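Ticket 2399 – hall wifi drops, Veltesham
Opened by Isla Gillies, 5 August 2020. Drops every 30 mins, router restarted, no change.

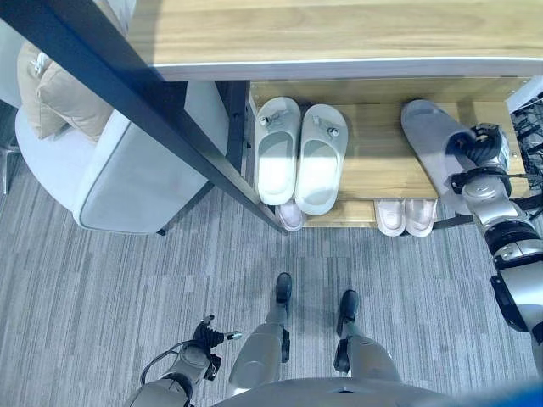 Signal fine upstairs, dead by the door. Tried the Plemer box on the shelf wih the grey slippers, no better.

Swapped cable, still droping.

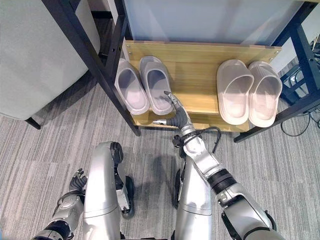
Finlay Semple: try channel 11, and turn off auto.

Done. Held for 80 mins then went.

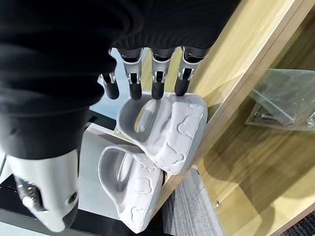 Slippers, hall cabinet

New firmware on.
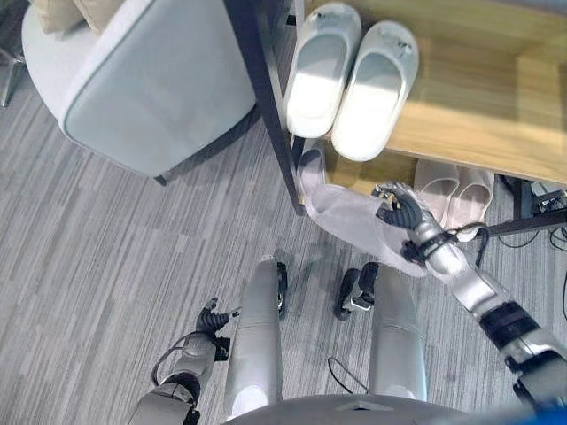
No drops since. Box can go by the white slippers up top – leaving ticket open til Friday.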